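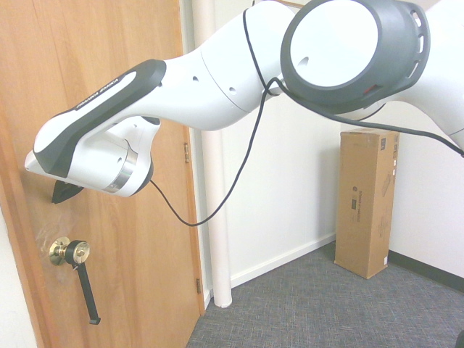

May 7, 2024

The bedroom door in our flat stopped latching in the winter, and I have spent more evenings on it than the door is worth. These are my notes on internal doors, mostly on latches, handles and the gap round the edge. They apply to ordinary timber doors on butt hinges with a tubular latch and a pair of sprung levers. Fire doors are a separate matter and I leave them alone.

## Find out which fault you have

A door that will not stay shut has one of a small number of faults, and the cures have almost nothing in common. Packing a hinge does nothing for a tired latch spring. I know this from having packed the hinge.

Start by closing the door slowly with the lever held down, then let go of the lever. If the latch goes home and the door holds, the strike plate is in the right place and the fault is in the spring or in the lip of the plate. If the latch does not go home, it is landing somewhere other than the hole. Rub a soft pencil or a bit of lipstick over the end of the bolt, close the door normally, open it again and look at the plate. The mark will be above, below or in front of the hole.

- **Mark too low:** the door has dropped on its hinges. By far the most common.
- **Mark too high:** the frame has moved, or someone has already packed the bottom hinge.
- **Mark in front of the hole:** the door is not closing far enough. Look for paint in the rebate, a hinge leaf standing proud, or a draught strip that is too thick.

Ours was low by 2 mm.

## Dropped doors

The top hinge carries the load in tension and its screws are the first to go. Open the door halfway, take hold of the edge under the handle and lift. Any movement at the top hinge means loose screws, a worn knuckle, or both.

Loose screws can sometimes be tightened. More often the holes have stripped, and the screw turns for ever without biting. The usual repair is glue and matchsticks, which works on light doors for a while. I prefer to drill out the hole and glue in a length of hardwood dowel, trim it flush when the glue has gone off, and then drill a fresh pilot. The objection to dowel is that the new screw runs into end grain. That is true, and end grain holds a screw less well than side grain, but it still holds a good deal better than a hole full of matchsticks.

If the frame is fixed to a stud, one long screw through the middle hole of the top hinge will reach the stud and pull the whole thing back. Go gently. It is easy to pull the lining out of line and bind the door along the hinge side, and then the gap on the latch side opens up and the bolt no longer reaches. I did this on the kitchen door at our last place in Prurnitz and had to back it off by a full turn and a half.

Worn knuckles cannot be mended. Replace all the hinges together and take an old one to the shop with you. Hinge sizes are nominal, the screw holes are not in the same place from one maker to the next, and an old recess that almost fits is more work than a new one.

## Moving the strike plate

If the drop is small and the hinges are sound, leave the door alone and alter the plate. For anything under a millimetre I file the lower edge of the hole with a flat needle file, with the plate held in a vice. Filing it in place puts brass dust in the mortice and scratches the lining.

For more than that, move the plate. The screw holes will overlap the old ones, so they have to be plugged first, same method as above. Lengthen the recess with a sharp chisel and fill the part you have exposed. I have seen people bend the plate or leave it out altogether and let the latch run in bare wood, and the wood lasts a year or two.

The curved lip at the front of the plate matters more than it looks. Its job is to meet the sloping face of the bolt and push it in gradually. If the plate is set too deep, the bolt hits the corner of the lining first and the door has to be slammed. On a painted frame there will be a worn spot just in front of the plate where this has been going on.

## The latch itself

A tubular latch is a bolt, a spring, a follower with a square hole for the spindle, and a case. Most of them fail at the spring. The bolt comes out slowly, or stops short, and a door that is otherwise well hung will open in a draught.

Push the bolt in with your thumb with the handles off. It should spring out cleanly. If it does so with the handles off and fails to with them on, the latch is fine and the handles are dragging, usually from overtightened fixing screws or a spindle that is slightly too long and is jammed between the two levers. Cut the spindle shorter. A junior hacksaw will do it, and the burr must come off or it will not go back through the follower.

When buying a new latch the one dimension that matters is the backset, from the door edge to the centre of the spindle hole. Makers often quote the case length instead, and the two get confused on shop listings. Measure from the face of the forend, and remember that the forend is let into the edge, so a measurement from bare timber will be out by its thickness.

Fung-ping Kuo, two floors below us, had a replacement fitted by a handyman who got this wrong and solved it by drilling a second hole beside the first. The rose covered it. It also meant that one fixing screw had nothing to hold on to, and the handle worked loose by the end of the month.

I paid £21 for a heavy-sprung latch from Senar, and that was more than I meant to spend. The cheap one I had bought first was stiff in one direction and gritty in the other, straight from the packet.

## Levers and roses

There are two kinds of lever, sprung and unsprung, and the packaging does not always say. A sprung lever has a return spring in the rose or backplate and holds itself level. An unsprung one depends on the latch to lift it. Put heavy unsprung levers on a light latch and they droop. Put sprung levers on a heavy latch and the action is hard work for a child or for anyone with a bad wrist.

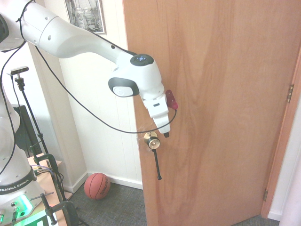

*A light-brown wooden door with a black lever handle on a brass rose.*

Brass is a loose word in this trade. Solid brass is cast or forged and has some weight to it. Brass-plated zinc is lighter and feels slightly soft at the edges, and once the plating goes at the point where your fingers land there is no polishing it back. A magnet tells you only about steel, so it is no help in telling brass from zinc. The back of the casting usually is, as makers seldom bother to finish it.

Lacquered brass should be wiped with a damp cloth and nothing else. Metal polish takes the lacquer off in patches and the bare areas go brown while the rest stays yellow. If it has already gone patchy, strip the whole piece and either re-lacquer it or let it darken. I let ours darken.

Fix levers with through bolts where the latch case allows it. Wood screws into the face of a hollow door have only the skin to hold on to, and every push on the lever works at them. Chi-keung Cheng, who hung doors for a living before his knees gave out, sends a twist of thin wire down the screw hole first to find out what is behind the skin. Usually there is a lock block on one edge only, and the manufacturer prints the word on the top of the door, where it is then painted over.

## Seasonal movement

Timber takes up moisture from the air and swells across the grain. Along the grain it hardly moves. A panelled door is made to allow for this: the panels float in grooves and only the stiles contribute much to the change in width. A door made of solid boards moves a good deal more, and a flush door with a veneered face moves very little until water gets in at the bottom.

The practical point is to plane in the right season. A door that sticks in a damp autumn will be free again once the heating has been on, and if you plane it to fit in autumn you will have a wide gap all winter. I mark the tight spot with chalk, wait, and look again. If it still binds in dry weather it gets planed, on the hinge side where possible, which means deepening the recesses but leaves the latch alone.

Seal whatever you cut. The top and bottom edges are the worst offenders. They are end grain on the stiles, they are out of sight, and most decorators skip them. Two coats on each and the door will move less than it did before. Taking it off to paint the bottom is a nuisance, though a small mirror and a bit of carpet soaked in varnish can be dragged underneath if there is clearance.

## Where ours ended up

The top hinge had two stripped holes. I dowelled both, rehung the door, and got back roughly half of what it had dropped. The rest came off the strike plate with a file. I then fitted the new latch, found that its forend was longer than the old one, and spent a further evening with a chisel.

It now closes with a push from one finger. The gap along the top is still wider at the latch side, and I have decided to live with it until the hall is repainted. The bathroom door has started to bind at the bottom corner in the meantime, and I have chalked it.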